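Litberg Soft-Goods Handling Guide, spiral bound, 60 pages
Item 352. In stock, ships flat from our Dralville shop.

We wrote this guide for people who already run a two-finger gripper and would like it to be kinder to ribbon, fabric and gift wrap. Heloísa Guerra put the first draft together in March, and Aldo Pellegrini went through it at his own bench, crossing out plenty as he went (bless him!).

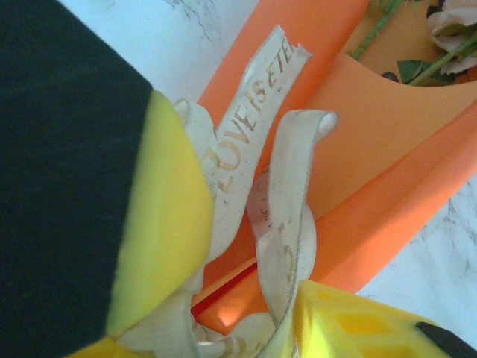 The chapter on grip force is the one customers write to us about. Our house rule is to start at the lowest setting that holds, lift a little, pause, and only then travel - and to take hold at a knot or a gathered fold whenever the piece has one. Printed lettering gets a page to itself, with advice on keeping pads clean between jobs.

There is also a tear-out checklist for the start of a shift, covering pad wear, finger alignment and the stop button. 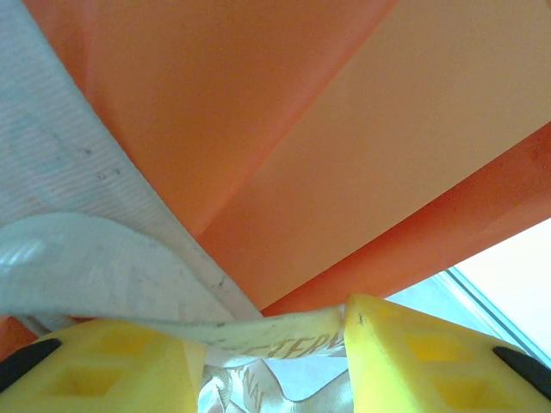

Does the guide replace a risk assessment?
You will still need your own for each cell, and the checklist is meant to sit beside it. Hye-jin Wi answers questions by email and is happy to talk it through.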